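Can a machine take over portioning and pan work in a staff kitchen yet?

Posted in Workplace Equipment - 4 replies, 963 views

Kesine
Our office kitchen serves lunch to 20 employees. Management has asked whether a robotic arm could handle the simpler chores, namely moving a pan, portioning dried beans and clearing plates. We would welcome replies from members with direct experience. Please state whether the equipment ran without a person standing by.

Lorenz Koller
In my assessment, the answer is a qualified no. We ran a trial of 187 pan transfers on a fixed counter. Results were acceptable while every item stayed in its assigned place. Once a colleague moved the plates, the arm required help on most attempts. Loose goods such as beans were the harder part - a tilt of the pan sent them over the rim. I would advise budgeting for an attendant through the first year.

Tastport
Buy a dishwasher. It is already a robot and it works.

Cluris
I agree with the first reply on most points, although I would separate the chores before deciding. Gripping a pan by its handle is a reasonable task for current equipment. Judging whether a steak is done is a different matter.
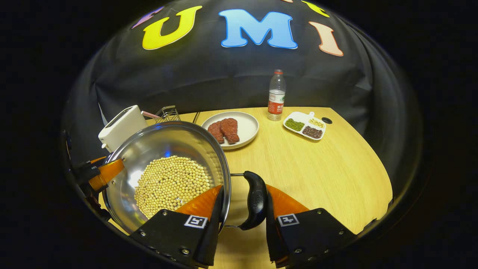

Kaewsai Community Help - Kitchen Automation Group

The wok of soybeans is held by its black handle between two padded fingers, and the plate of raw steaks sits close by. A layout of this kind is a fair test for any supplier. Ask for the wok to be lifted, moved past the plate and set down with the beans still inside, then ask for the same with the bottle and the divided tray in new positions. Request that the test be repeated on a Tuesday during your normal lunch service, and obtain the results in writing before signing a lease.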